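Checking Gripper Timestamp Alignment Before You Train

Applies to Odis 12 and later. If you are on an older release, the resync command has a different name and does not write a report file.

When you record demonstrations with a hand-held gripper, you end up with at least two streams: video from the camera on the tool, and the opening width of the fingers. They come from different clocks. If the two are off by even a few video frames, a policy trained on them learns to close the fingers too early or too late. The loss curve will look fine either way, so check this before you train.

This page covers how to measure the offset, how to correct it, and how to confirm the correction on real episodes.

What you need

A session folder recorded with the Culden logger, unpacked.
Odis installed in its own environment.
At least one episode in the session with a clear open-and-close at the start. Five or six is better.
Enough disk space for a second copy of the width files. The video is not copied.

Step 1. Look at the session layout

Each session folder has one subfolder per episode. Inside an episode you should find the video, a file called width.csv, and a file called meta.json. Open meta.json and find the entry named clock_source. It will say either host or device.

If it says host, both streams were stamped by the recording computer. The error you are looking for is mostly camera delay, and it should be close to constant over the session.

If it says device, the video was stamped by the camera and the width by the encoder board. The offset can then drift during a long session, and you will need step 5 as well.

Do not mix host and device episodes in one run. The tool will let you do it and will give you an average that is wrong for both.

Step 2. Run the offset estimate

From the session folder, run:

odis sync estimate --episodes all --window 3000

The window is in milliseconds. It tells the estimator how much of the start of each episode to search for the open-and-close motion. If your operators wait before doing the motion, make it longer. If they go straight into the task, bring it down to 2000 so that the first real grasp does not get picked up by mistake.

The estimator follows the two fingers in the video, turns their separation into a curve, and slides that curve against the one in width.csv until they match best. It prints one line per episode with the offset in milliseconds and a match score between 0 and 1.

A typical line:

ep_0031 offset 46 ms score 0.94

A positive offset means the width reading is ahead of the video. A negative one means it is behind.

Step 3. Read the scores before the offsets

Anything over 0.9 can be trusted. Between 0.7 and 0.9, open the plot and look at it. Under 0.7, leave that episode out of the estimate.

Low scores usually come from one of these:

The operator did the open-and-close too slowly. A slow ramp matches nearly as well at several offsets. Two quick squeezes work much better than one long one.

The fingers were tracked badly. Dark fingers over a dark surface are the usual case.

The width file has gaps. Run odis check width on the episode and see if it lists any missing samples.

The episode has no calibration motion at all. Exclude it with --skip. You can still apply the session offset to it later.

Step 4. Apply the correction

Once you have a set of good episodes, run:

odis sync apply --use median

This writes a new file called width_synced.csv in every episode folder and leaves the original alone. It also writes sync_report.txt at the top of the session. Keep the report with the data. When someone retrains on this session next year they will want to know which offset was used.

Use the median, especially with a small number of episodes. One bad match can pull the mean a long way.

The loader looks for width_synced.csv first and falls back to width.csv without a warning. If you want it to stop when the synced file is missing, set require_synced to true in the loader config. We leave this on for all training jobs.

Step 5. Device clocks only: fit the drift

Skip this if clock_source was host.

Run the estimate again with --fit linear. The tool will fit a straight line through the offsets over the length of the session and print the slope. If the slope is close to zero, go back and use the median. If it is not, apply with --use linear.

A line is enough for every session we have recorded on the Bedberg encoder board. If your offsets jump in the middle, the board was probably restarted. Split the session at the jump and treat the halves as two sessions.

Step 6. Confirm on real episodes

A good score on the calibration motion does not prove that the whole episode lines up. Pick a few episodes and step through them in the viewer:

odis view ep_0031 --overlay width

The viewer draws the width value in the corner and lets you move one frame at a time with the arrow keys. Find the point where the fingers first start to close. The overlay value should begin to fall on the same frame or the one after it. Then find where they stop moving and check that the value levels off there too.

Choose views where you can see both fingers and where the surface behind them is plain. Our hanger session is easy to check because the green fingers stand out against the white table.

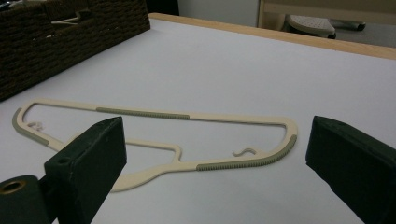

Ranasinghe: I'd add that you should check the release as well as the grasp. On our recordings the closing edge lined up perfectly and the opening edge was two frames late, in every episode. The cause was a smoothing filter left on in the logger, which rounds off fast openings more than slow closings. No constant offset will fix that. Turn off smooth_width in the Culden config and record again, or if you still have the raw log, export the width from there.

We have since added the release to our own checks. In the viewer, press R to jump to the next point where the width goes up quickly. If the closing edge is right and the opening edge is wrong, look at smooth_width in meta.json before changing anything else.

Step 7. Rebuild the training set

The correction changes the width files only, so any cached training set built from the session is now out of date. Delete the cache and build it again:

odis build --session . --clean

Without --clean the builder compares video checksums, sees no change, and reuses the old arrays. If your new policy behaves exactly like the old one after a resync, check this first.

Common problems

"No motion found in window." The window is too short, or the episode starts with the fingers already closed. Try a longer window. If that fails, skip the episode.

Offsets cluster around two values. Two recording setups have been merged into one session. Sort by the host name in meta.json and run each group separately.

The score is high but the overlay looks wrong. Check the video frame rate in meta.json against the file itself. If the logger was told 30 and the camera delivered 60, the match at the start can still look good and get worse from there.

The apply command says the session is locked. A viewer is still open on one of the episodes. Close it and run the command again.

Next page: Trimming idle time from the start and end of episodes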